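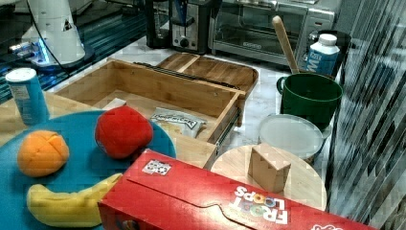
Thread: Kitchen challenge scoring, is 74 any good?

cirnness_lab
Our student team got 74 out of 100 on the put-away task in the Gornalora practice round. Cereal box, plush fruit, drawer, the usual. Prasanna Paul is our faculty mentor and he's thrilled. I'm less sure. Is that a real score or a practice round score?

trekia
Practice round score. Did you move anything between runs? If the banana starts in the same spot every time, you've tested that spot.

cirnness_lab
We moved the fruit. The drawer was open at the start every time.

trekia
So it never had to open a drawer. I'd knock that down a lot.

oldservo
Disagree. The rules sheet lets you start with it open, and for a first-year team that's a sensible place to begin. Our club spent all of September on the handle and had nothing else to show.

Brynjólfsdóttir
My question is how many runs. Our club posted a nice number last year and then someone asked for the log and it was 10 runs, with two thrown out for "operator error."

cirnness_lab
It was 10. None thrown out.

Brynjólfsdóttir
Then I don't believe 74 or 60 or 85. Do 100 and post the failures too.

oldservo
100 runs with a person resetting the counter each time is a whole weekend. These are students with midterms.

Brynjólfsdóttir
Fine, then don't put the number on the poster.

trekia
Also plush fruit is forgiving. You can grab it badly and it still comes up. I'd want to see the cereal box broken out by itself.

cirnness_lab
Box alone is a lot worse, I'll admit that. Most of our lost points are there. Mentor wants to average everything together.

trekia
Of course he does. Report them separately.

oldservo
On that one I agree with trekia. Still think you're all being hard on them.

cirnness_lab
Lab is free until 9 tonight. I'll start with the box and post the log, failures included.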